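Section 4: Your First Firing

Welcome to the fun part! Your Rarkine tabletop kiln is unpacked, the stand is level and the plug is in its own outlet. Before any pottery goes in, you'll run one empty firing. It seasons the heating elements and gives you a chance to learn the sounds and smells of your new kiln.

Before you begin

1. Check that there is clear space on all sides of the kiln, and nothing stored on top of it.
2. Vacuum the chamber with a soft brush. Go slowly around the element grooves, as the brick there chips easily.
3. Brush kiln wash on the top face of each shelf. Two thin coats are better than one thick one. Let the first coat dry before you add the second.
4. Set the shelves on short posts, washed side up, and close the lid gently.
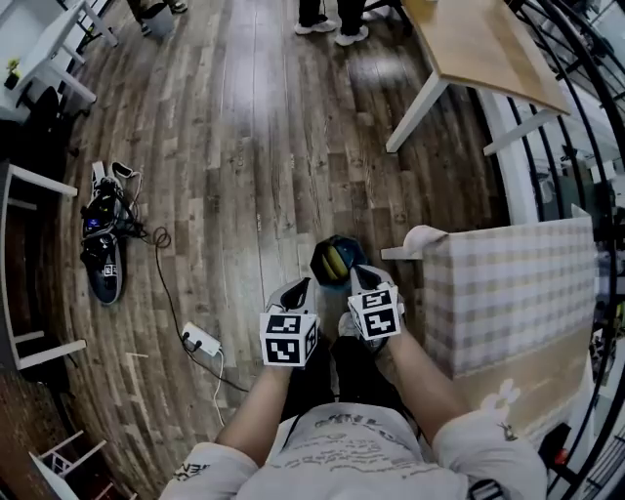 Can I put a few test pieces in with the first firing?
Please wait for the second one. The new elements need to form their protective coating in clean, moving air, and clay gives off moisture and fumes that get in the way. Your pots will be much happier in a seasoned kiln!

Running the empty firing

5. Take out the top peephole plug and set it somewhere you won't kick it.
6. Press MENU until the display shows SEASON, then press START. The kiln climbs to 2,000 degrees Fahrenheit and holds there before it shuts off.
7. Listen for the relays. A steady click-click is normal and will go on for the whole firing (you'll grow fond of it).
8. Put the plug back in once the smell from the new brick has faded.

CAUTION: The outside of the kiln gets hot enough to burn skin. Keep children and pets out of the room, and never leave a firing kiln alone in the building.

NOTE: Fine hairline cracks in the brick after this firing are normal. Brick grows and shrinks with heat, and the cracks close up again as it warms. Leave them alone and don't fill them with cement.

Cooling down

9. Leave the lid shut. Cooling takes longer than heating, and that slow drop is what protects your glazes later on, so it's a great habit to build now.
10. Open the lid only when the display reads 109 degrees or lower.

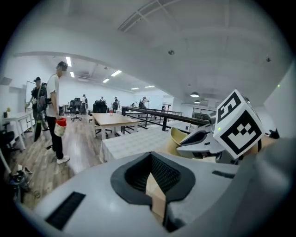

11. Look over the elements with the power off and the cord unplugged. They should have changed from shiny to a dull, matte gray. If any part has slipped out of its groove, do not push it back cold; a cold element can snap. See Section 9.
12. Write the firing time and peak temperature in the log at the back of this guide. Elements wear out little by little, and a log lets you spot it early.

If the display shows an error

E-79: The kiln is heating too slowly. Check that the lid is fully closed and that you aren't using an extension cord.
E-93: The temperature probe isn't being read. Turn the kiln off, unplug it, let it cool and check the probe wires at the rear panel.

Once the log is filled in, you're ready to load real work! Section 5 covers bisque firing, with shelf layouts for mugs, bowls and tiles.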